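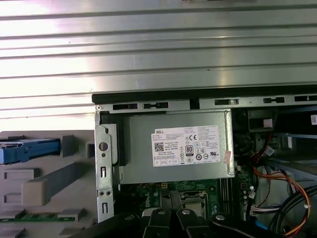 Fig. 4.1 Dell desktop with the case open, power supply label facing up. Gripper at the bottom.

CHAPTER 4
Buying a Teardown Cell: Reading the Offer

Most of you will never build one of these. You'll be sent a quote for one. So – this chapter is about the quote.

We use the Skavex desktop kit all the way through. Sold as a package: arm, gripper, wrist camera, software, 12 months of support. Ulley sells a rival kit with no wrist camera, and we come back to it in section 4.5. Prices change too fast to print, ask for a current one.

What a seller means by "handles desktop PCs" varies alot. Could be any case, could be one model with the lid already off. Get it in writing. Chantal Nguyen bought 2 kits for the Bundside recycling depot on a one-page brochure and spent all of February asking what "handles" covered. Her letters are in Appendix B. Read them first.

Start with the drive. Small part, tight cage, plastic clips – a fair test of any gripper and worth more than a demo with foam blocks.

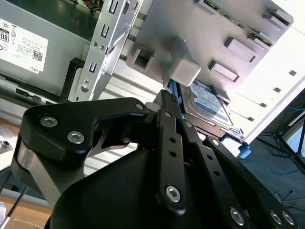
Fig. 4.2 Gripper tips just below a 2.5-inch hard drive in its grey plastic cage.

Things to look for in a trial. Finger width against the gap beside the drive. What the camera can still see once the fingers are in. Who resets the job after a miss, and who pays for thier time.

Efua Darko's checklist, 13 questions, is on the next page. Fill it in for Skavex now, then again after section 4.5 for Ulley. Keep both copies – you'll need them for the Hiebert case study.

4.1 What's in the box, what's extra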